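Getting the Photo Panel Up

22 June 2024

I spent most of the past week on the display for the Nildale open house. It took longer than I planned, mostly on account of the printing. Wisport sent the first batch back with the colors too dark, so I had them redone and lost two days.

We had 40 pictures to pick from. Thulani Steyn wanted to use 16 of them and I wanted fewer, with more white left between them. In the end we put them in rows with a narrow margin, and I think that was right. When everything touches, people stop looking at any one picture.

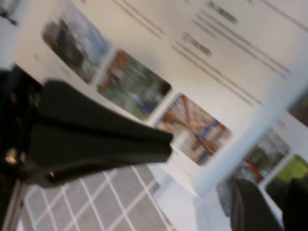 Getting the rows straight was the slow part. I used a level and a strip of low-tack tape, marked both ends, and worked from the middle out. Hendrik Magagula stood back by the door and told me up or down. My advice is to do this with two people. I tried it alone in February for a smaller display and had to redo half of it.

A few other notes, mainly for myself for next time:

White panels show every fingerprint. Bring a soft cloth and wipe as you go.

The thinner mounting strips held fine on the small test prints but I went with the wider ones for the real thing. A pack cost 15 dollars and I have plenty left over.

Don't measure from the floor. I did that first and the top row came out crooked. Measure from the edge of the panel.

Captions are still not done. Tùng Võ is writing them and I have seen the first few - short, with names and years. They go up once he sends me the rest.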